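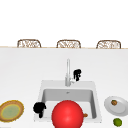 The simulated kitchen at Pernwood's open day, with the sink at center and a lime standing by at lower right.

The first thing Drita Grgić tells visitors is that the kitchen does not exist. The second is that they should please stop asking where she bought the chairs.

"Wicker backs get the most questions," she says. "I spent a year on grasping, and people want to know about the wicker."

Grgić runs the simulation group at Pernwood, which opened its doors for one afternoon in April and let the public watch software practice clearing up. The program is called Pretar. Its job is to move things from a counter to wherever they belong, in a rendered room with a white sink, a tall faucet and a wall so blank it could pass for a rental.

By two o'clock there was a crowd at the big screen and a smaller, happier crowd at the cookies.

Grgić's colleague Bereket Tesfamariam handled the questions. A boy in the front row wanted to know about the big red ball in front of the sink. "He asked if you could turn it blue," Tesfamariam says. "I said yes. That was the best-received answer of the day."

The group has built 3,000 versions of the kitchen, shuffling the plates and the food from one to the next. Pretar gets 20 seconds to settle on a first move. Tesfamariam remembers when it used all 20 and then did nothing. "Very relatable," he says. "I have a sink at home too."

Why practice in a room made of math? Grgić has the answer ready, and it is mostly about crockery. "We dropped 3,631 plates last winter," she says. "I swept up none of them."

She is less breezy about what comes next. A real kitchen has steam, crumbs and a drawer that sticks, and she expects the first weeks in one to be humbling. Asked for a date, she looks at Tesfamariam, who looks at the cookies.

Dušan Stoyanova, who drove in from Dostside with two grandchildren, stayed until closing. He approved of the lime — "a very good lime" — and had one complaint. "All that work," he says, "and I still have to do my own dishes tonight."

Grgić told him to come back next April. He asked whether there would be cookies.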